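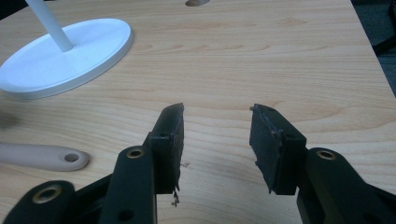

Zerrin Karaca

CLIVLEY, May 16, 2015 – Kultano Pictures has released the first teaser poster for "The Ferryman's Wife," the historical drama that has been on its way to theaters for so long that two of its child actors now need to shave. The film opens in February.

The poster shows lead actor and director Ilir Tomić standing in a river up to his waist, holding a lantern and looking annoyed. The studio would like it known that the look is acting. Mr. Tomić would like it known that the river was very cold.

"We tried a version where I smiled," Tomić said. "The marketing people were kind about it. Then they asked for the lantern again."

Set in the port town of Milošević during a long and badly organized siege, the film follows a ferryman's widow who takes over her husband's route and finds that both armies expect to ride for free. The script runs through 8 drafts, the last of which brought back most of the first. Tomić plays the toll inspector, a part he describes as small and which appears in nearly every scene.

Kultano built the town's harbor on a disused airfield outside Clivley, a good two hours from any water worth filming. The river scenes were shot elsewhere. Fans of the director's earlier film, "Ultport," will be glad to hear that the goat is back, in a larger role and with better billing than the cinematographer.

The poster went up on the studio's site last night and had drawn 1,921 comments by breakfast. Many were about the lantern, which appears to be from the wrong century. The art department has been told and is standing by its lantern.

A full trailer will follow later this summer, once the studio and the composer agree on how many drums is too many. The current cut of the film runs ten minutes longer than the contract allows, and talks on that subject are described by both sides as friendly, in separate rooms.

Press copies of the poster, in color and in a moodier color, can be had from the Kultano Pictures publicity office. Requests to interview the goat should be made in writing.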